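Plarkico opens Resdale workshop to visitors for robot arm demonstration
29 Dec 2020

Plarkico held an open day at its Resdale workshop, where visitors watched a robot arm handle ordinary household items on a tabletop.

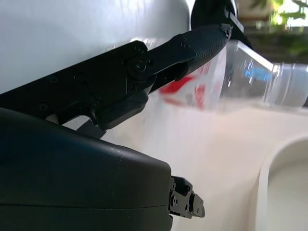
Bottles, bowls and a lot of waiting

The company booked 114 visitors in small groups over the course of the day. Each group spent half an hour at the demonstration table, where the arm, known to staff as Nina, was given tidying jobs of the kind a person might do after lunch. Clear plastic bottles were one of the items used.

Lizeth Huaranga, who leads the handling team at Plarkico, told visitors that clear plastic is harder for the arm than it looks. A camera can lose the outline of a bottle against a pale table, she said, and a bottle lying on its side can roll when a finger touches it.

"People expect the heavy things to be the problem," Huaranga said. "We spend far more time on bottles."

The gripper has textured pads at the fingertips. Huaranga said the team changed the pads in September after the older set wore smooth, and that the arm has made 562 practice picks with the new ones.

Visitors could ask for a job to be repeated, and several did. Staff kept the arm at a slow speed throughout - one pick could take more than a minute - and guests stood behind a line marked on the floor. Two children from Vonness were allowed to press the start button.

Questions from the groups were mostly about cost and noise. Plarkico did not give a price. Huaranga said the arm is meant for shared kitchens and small canteens, and that a first trial is planned at a canteen in Vonness that serves 300 meals a day.

The workshop has 70 parking spaces, and the lot was full by late morning. Plarkico said it will hold another open day next year and will post the date at the workshop entrance. Places are free but must be booked ahead. Children under 12 need to come with an adult.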